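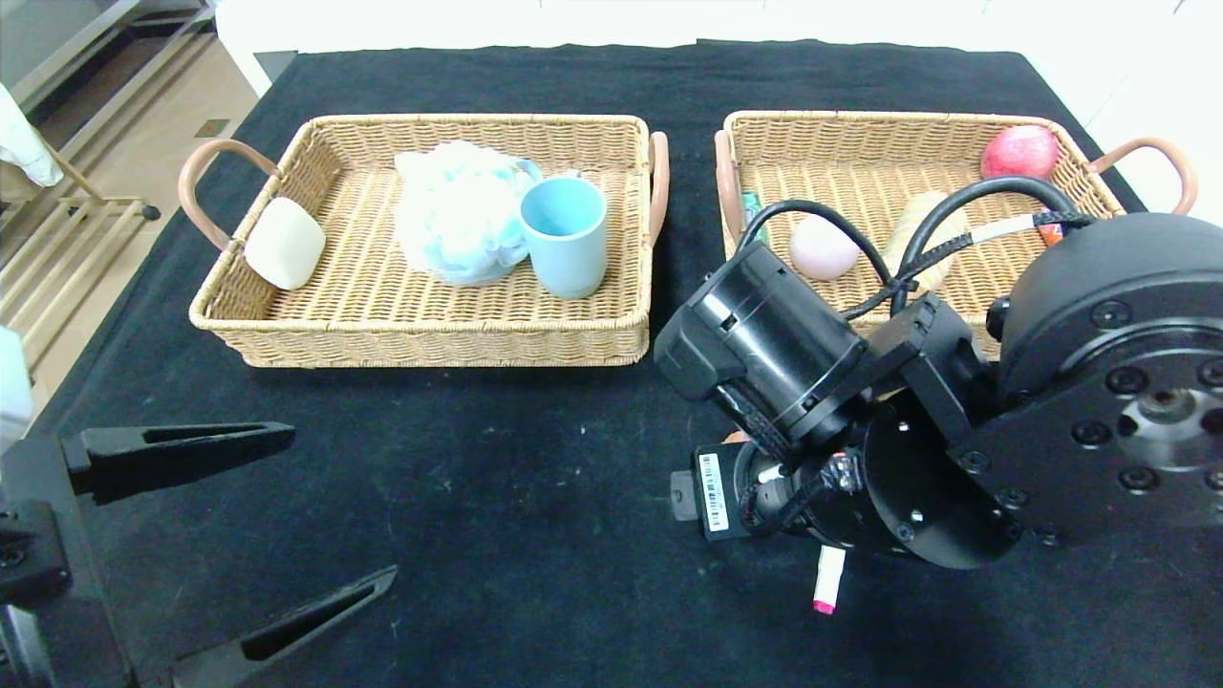

Development agreements between junior clubs and private academies are usually assessed by the number of players they move up a grade. Nurnside has run one with the Jalteo academy for three seasons, and the figure in its last report was 14. The figure is correct and of limited use, as it merges two separate populations. Club registrations and academy placements ought to be kept the way the soap and the bath sponge are kept in one basket and the apple in the other: adjacent, same style of container, contents not mixed. At present a player who pays Jalteo fees and trains at Nurnside two nights a week appears on both lists, and his promotion is credited to both programmes.

Of the 14 players promoted, 12 arrived through Jalteo already holding a trial offer. That leaves two from the ordinary club intake. A junior system that produces two senior-grade players in three seasons may be perfectly adequate for a club of this size, but it should be described as such when the agreement comes up for renewal.

The second problem is minutes. The league requires no reporting of playing time below the under-17s, so I compiled it from team sheets up to the end of August. The median academy player had 1000 minutes. The median club player in the same age groups had 882. The gap is modest - a little over one full match - but it widens sharply in centre midfield and goal, where a squad has few places to share.

Tagle handles this better. Its agreement with the Mamach program caps placements at four per squad and requires a minimum share of minutes for locally registered players, averaged over the season. Coaches dislike the cap in finals. It is nonetheless enforceable, because the minutes are published each month and any parent can check them.

Nurnside should adopt the same two clauses before it signs again. Jalteo will probably ask for a lower facility fee in return, and the club can afford to give up part of it.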